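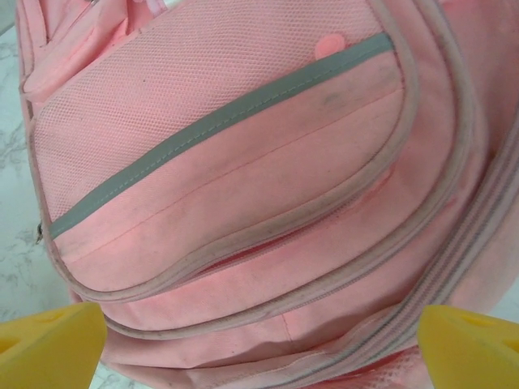
Sistden Bimanual Cell: Set-up Guide
Section 2. Recording backpack demonstrations

Print this page | E-mail this page

We use cookies to remember your language and page settings. Accept | Manage settings

Revision 11/05/2022. Prepared by Irja Kallio and Joni Räsänen.

2.1 Purpose

This section covers bag-handling demonstrations for the Karppinen policy. The method trains one network on wrist and fixed camera streams together with the joint positions of both arms. The reference set holds 1,744 demonstrations, of which 642 use a backpack.

2.2 Preparing the cell

1. Home both arms from the Oritz console.
2. Check that each hose follows its arm without pulling at the elbow. Leave a loop above the wrist.
3. Place the backpack toward the back of the tabletop. A slight diagonal is acceptable.
4. Keep the area between the arms and in front of the bag clear.
5. Start the wrist cameras first, then the fixed camera.

CAUTION: Keep hands outside the cell whenever the arms are enabled.
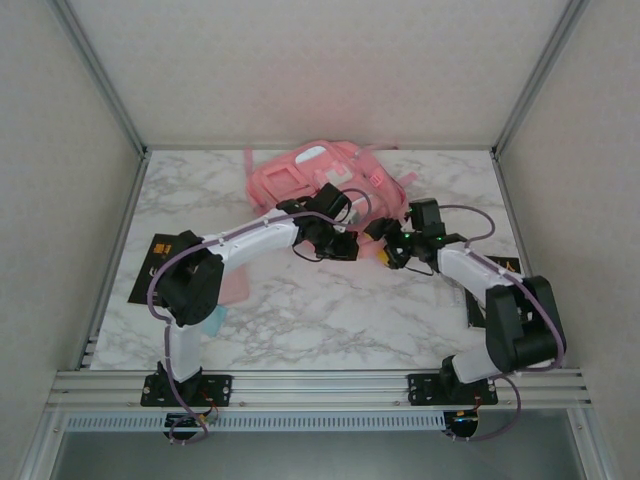 6. Bring the grippers to the near side of the bag at low speed. Stop if the arm ends touch.
7. Confirm that both wrist streams update on the console. A frozen stream invalidates the recording.

NOTE: Close fabric views are expected in the wrist streams during approach. Do not move the camera mount to widen the view. The trained weights depend on the existing mount position.

2.3 Recording

1. Enter the task code and operator initials.
2. Press Record and wait for the tone.
3. Perform the task at a steady pace. Pauses longer than 2 seconds are trimmed by the converter.
4. Return both arms to home before pressing Stop.
5. Mark the attempt as success, partial or fail. Keep failed attempts; they are used to train the stop classifier.

CAUTION: Do not close a gripper on a zipper pull or buckle. Hard parts can slip out of the fingers under load.

2.4 Known limits

Straps are the main source of error. The policy often confuses a loose strap end with the top handle when the fixed camera view is blocked by a forearm. Report repeat cases to Reijo Savolainen with the task code and the log file.

Related items
Section 1. Mounting and cabling
Section 3. Converting recordings
Kandanness camera calibration procedure
Release notes, December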